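Paper and blue tape on a work table – is it worth it?

Last updated 20/11/2023
1,891 views · 2 shares

Our big table gets swept many times a day and the top is suffering. A friend swears by covering the whole thing in brown paper and marking it into squares with blue tape, with a trash bag kept at the right-hand edge. I have my doubts. Doesn't the tape just give the crumbs something to hide against? And is a bag at the edge any better than a can on the floor?
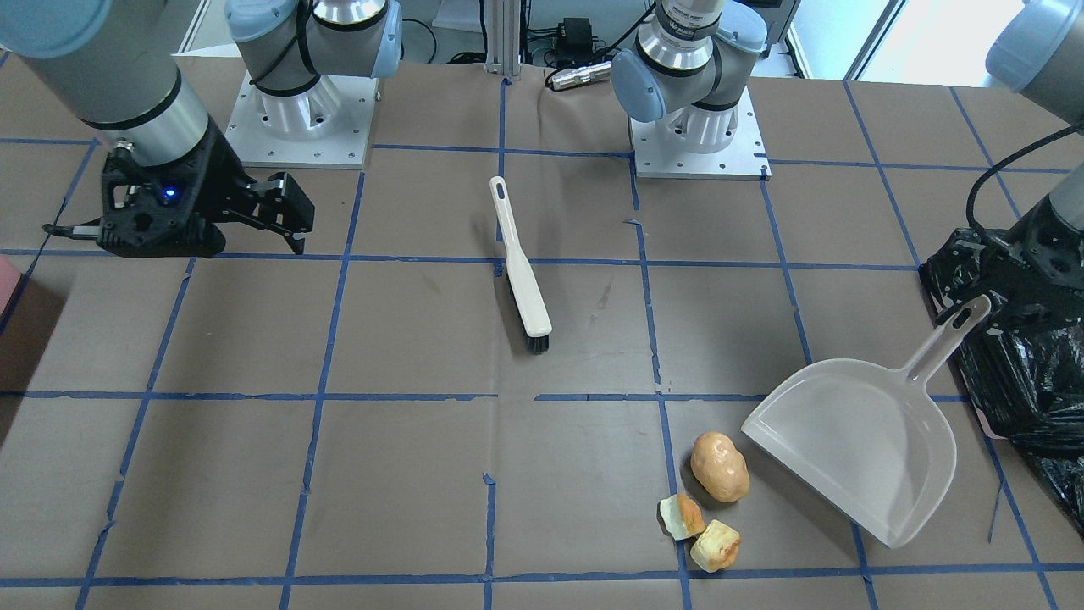 Answers

Kristine Sebastian
I did this for most of a year with Udis paper and I'm not sold. Paper is fine on day one. Then it wrinkles, and fine dust sits along every strip of tape no matter which way you brush. If you must have squares, brush along the tape and never across it. I doubt the squares get anything cleaner, but they do show you which part you skipped.

On the bag, I'd want proof too. A bag that just lies there crumpled will close up the moment you tip a dustpan at it. Put it in something stiff and fold the top over the rim.
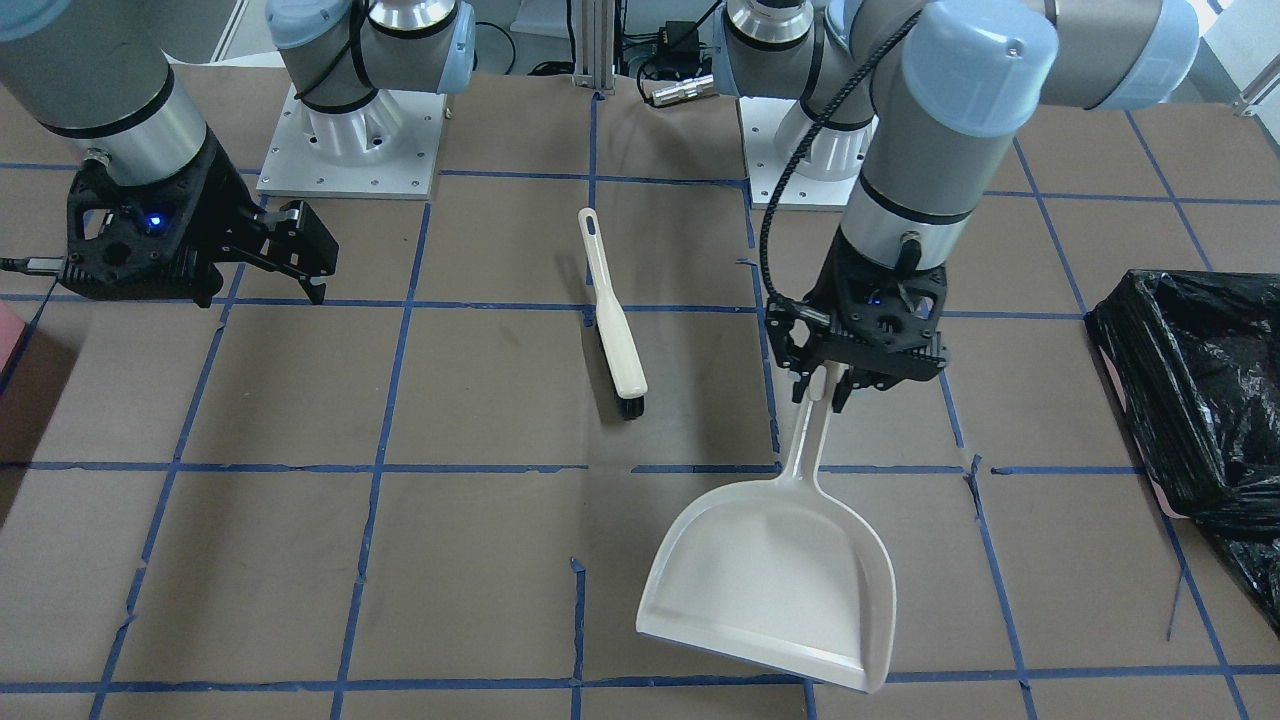 Dustpan, hand brush and a bag lining its container.

A short brush is plenty for a table, by the way. The long Savchuk one I bought only threw dirt on the floor.
14 people found this helpful

Abimbola Nwankwo
Paper is a waste of money. I paid for a 75 foot roll in May and it was gone before I knew it. Get a wipeable mat. Tuma makes one, Emen makes one, and I can't tell them apart whatever the store claims. As for the bag – floor can, always.
3 people found this helpful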